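Dallirano Revises Bed-Making Standard for Guest Rooms

Saturday, October 5, 2019

Dallirano, which operates furnished guest rooms for short and medium stays, has issued a revised bed-making standard for all 596 of its rooms. The document replaces a two-page sheet that had been in use since the company opened its first building on Garar Street. It covers sheet tension, blanket folding, blanket placement and storage between stays.

The main change concerns the plush blanket supplied with each bed. Under the old sheet, the blanket was spread over the full mattress and tucked in on both long sides. Under the new standard it is folded and left on top of the sheet, and guests open it themselves. Duvets are not affected.

Ngaio Mahuika, who manages room standards at Dallirano, wrote the revision after an internal review of laundry and labor records. "The tucked blanket was costing us time at both ends of a stay," Mahuika said. "It had to be stretched on, then it had to be pulled out, and the corners wore first. Folded flat it goes on in one motion and it can be inspected in one motion."

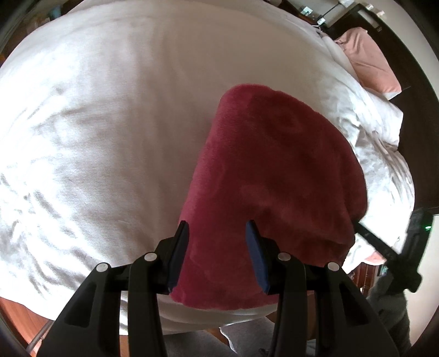
Folding begins with the blanket face down and the care label at the foot end. The long sides are brought together first, then the short sides, with the air pressed out after each turn. The standard asks for the folded edge to form a smooth, rounded roll, as on the crimson blanket lying on the white sheet, and not a sharp crease. Plush pile that is pressed hard along a line tends to keep the mark, and steaming it out adds a step that the laundry schedule does not allow for. Loose edges are turned toward the foot of the bed. The finished fold may be wavy along the bottom by no more than the width of a finger.

Blankets that fail inspection go back to the linen room in a tied bag. They are not refolded in the guest room, and a replacement is drawn from floor stock. Floor stock is set at 28 blankets per building and is counted at the start of the morning shift.

The sheet section is shorter. Fitted sheets are no longer supplied for the larger beds, and a flat sheet is used throughout. It is centered on the mattress, tucked at the head, then at the foot, then along the sides. Long, soft creases left over from packing are acceptable. Tight wrinkles are to be smoothed by hand from the middle of the bed outward before the blanket is placed. If the wrinkles remain after two passes, the sheet is untucked on the nearest side and pulled again.

White was kept as the only sheet color. The review considered a pale gray sheet from Hernitley, the company's linen supplier, and rejected it on the grounds that stains were harder to find under the room lamps. Blankets will continue to be ordered in deep red. Red and white items are washed in separate loads, and new blankets are washed twice alone before they are issued.

Placement was the subject of some discussion among room staff. An early draft had the blanket set across the foot of the bed in a narrow band. This was dropped after a trial on one floor, where the bands slid off when guests put bags down. The adopted version leaves the blanket as a thick, compact fold with a strip of sheet showing on the near side.

The trial ran for 15 working days in the Fuchs building. Staff there recorded the time for each bed from bare mattress to finished fold. The average dropped by 5 minutes per room compared with the tucked method, most of it from the stripping stage. No change was recorded in the number of guest requests for extra blankets.

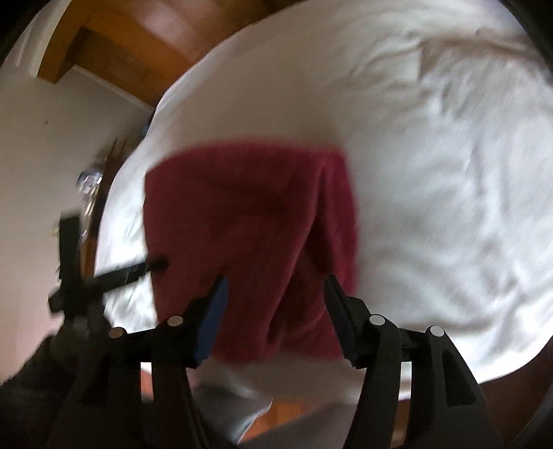
Does the new fold work for a blanket that is close to square?

The same sequence applies, but the first fold is made along whichever side runs parallel to the head of the bed, and the second fold is checked for a raised ridge through the middle. A ridge usually means the two layers have shifted. The blanket is opened, shaken once by the upper corners and folded again.

Storage rules have also been tightened. Blankets are stacked on open shelves with the rounded edge facing out, no higher than the shelf marker, and are not to be stored under boxed goods. Weight on the stack flattens the pile and leaves dark patches that look like soiling. Flattened blankets can be recovered with a soft brush, working in one direction, after a short tumble on low heat.

A separate page deals with damp. Any blanket that feels cool or heavy when lifted is hung over a rail in the linen room before folding. The standard gives no fixed drying period and asks staff to check the seam, where moisture stays longest.

Training is being carried out building by building, beginning with the Fuchs site and followed by Garar Street. Each session takes place in an unlet room and covers two full beds, one made slowly with explanation and one made at normal pace. Staff who joined during the trial do not need to attend again.

The revised standard takes effect in each building on the day after its session. The old sheet is to be removed from linen room doors at the same time. Mahuika said the fold and placement sections will be reviewed in January, along with wear reports from the laundry. Hernitley will supply replacement blankets in the present size until that review is finished.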